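Flellow opens its second repair shop in Hilley this February

I've been mending other people's kettles, lamps and radios for 18 years, and I've finally got some news worth putting out properly. Flellow is opening a second shop, on Dubey Street in Hilley, and the doors open at 10am on the first morning with tea on the go (bring your own mug if you're fussy).

For anyone who hasn't come across us, we fix small household things at a fair price. Toasters, sewing machines, hairdryers, the mixer your gran gave you. Last year our Groltar shop took in 3,000 items, and I was so pleased with that number I wrote it on the wall above the till!

The new place used to sell carpets, so there's masses of floor. We've put in 40 shelves for spares and a proper counter where you can watch your own repair being done, if you fancy. Bartosz Krawczyk is running it day to day. He trained with me in Groltar and he's far more patient with sewing machines than I'll ever be.

We've also kept 616 old manuals, all sorted by maker, and you're welcome to come in and copy a page or two for nothing. 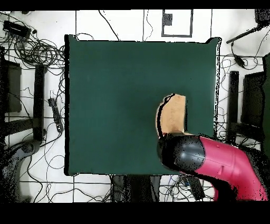

Do I need to book before I bring something in?
Just turn up during opening hours and we'll take a look at the counter. Large items are the exception, so ring ahead for anything you can't carry on your own.

Prices are the same in both shops, and a first look is free.

Eugeniusz Gajewski, owner, Flellow
Press enquiries: ask for me at the Groltar shop, mornings are best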